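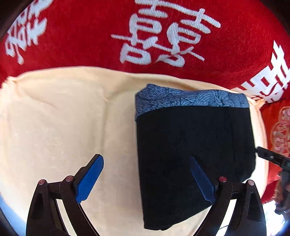

Home Textiles > Bedding > Cushion and Pillow Covers

Zosta Pillow Cover, Plain Weave
Item no. 2739

The Zosta is our everyday pillow cover for the bedroom and the guest room. It is made from washed cotton in a medium weight, so it feels soft from the first night but keeps its shape after many washings. We have sold it since the first year of our shop, and it is still the cover that our customers order again most often.

The opening is on the short side, with an inside flap - there is no zipper and no button. The seams are sewn twice. Customers who prefer a zipper can look at the Halonen cover (item no. 1842), which has the same fabric and the same colors.

Sizes: standard, queen, king, long bolster
Colors: chalk, oat, brick red, dark green
Fabric: 100% cotton
Sold as: one piece, insert not included

Washing
Wash warm with similar colors. Please wash the brick red and the dark green separately the first two times. You can dry it in the machine at low heat, but take it out while it is still a little damp and it will need almost no ironing. Do not use bleach.

Which size do I need?
Measure your pillow from seam to seam, without pressing it flat. For a very full pillow, choose one size bigger. The long bolster size fits our Gravell insert (item no. 513) and most other round inserts of the same length.

Delivery and returns
Orders leave the Stetar warehouse within 8 working days. Unwashed covers can be returned in their original bag. For covers with embroidery made to order, please write to us before you pay - these we cannot take back.

Page updated Sep 8, 2024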